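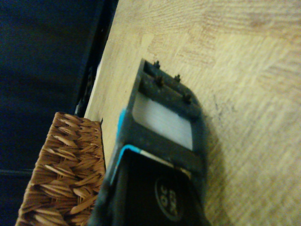 Plilham Community Forum > House and Home > Furniture and Floors

Oil or varnish for a light wooden table top?

flatby_lodger
Posted July 4, 2021
Hello all. I moved to Flatby in spring and I have bought a second-hand table with a light wooden top. The seller did not know what finish it has. I want to protect it before my sister's children come to stay in September. My neighbour says oil, the man in the paint shop says varnish. Both were very sure. Which one is easier for a person who never did this before? English is not my first language, so please forgive me if I use a wrong word for some product.

greyheron
Oil. You put it on with a cloth, wait, wipe off what is left, and repeat next day. If you get a scratch, you sand only this place and oil again. With varnish you must do the whole top.

mamel_road_35
I don't agree with greyheron. Oil is nice for adults who use coasters. With children I would take a matt water-based varnish, three thin coats. I did ours eight years ago and it has survived blackcurrant juice and felt pens.

greyheron
Felt pens come off oil also, if you are quick.

mamel_road_35
Nobody is quick at breakfast.

Tilly2429
Before you choose, find out what is on it now. Put a drop of water in a corner. If it stays as a bead, there is some finish left, and new oil will not go in. Then you must sand first. I finish with 200 grit and always go with the grain.

flatby_lodger
Thank you, I tried the drop and it stayed as a bead for a long time. So I have to sand. Can I do it by hand, or should I hire a machine? The place in Blackburn asks 35 pounds for the weekend, which seems to me a lot.

greyheron
By hand is fine for one table. Use a cork block and open the window.

Tilly2429
I would do it in this order:

1. Wash the top with a little soap and let it dry overnight.

2. Sand, wipe off the dust, and sand again with the finer paper.

3. Clear away everything that stands on the table or near it, toys and baskets too, as the dust goes everywhere. 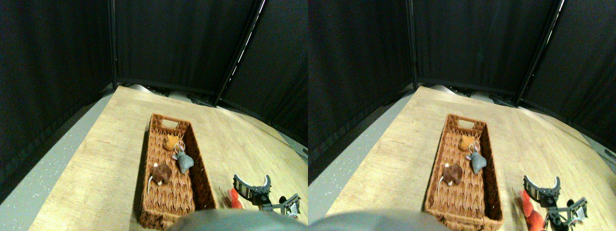
4. Try your oil or varnish on the underside and look at the colour the next day.

5. Only then do the top.

flatby_lodger
This is very clear, thank you. I think I will try both on the underside and then decide.

mamel_road_35
Good plan. But please let the varnish dry properly before you compare, it looks milky at first.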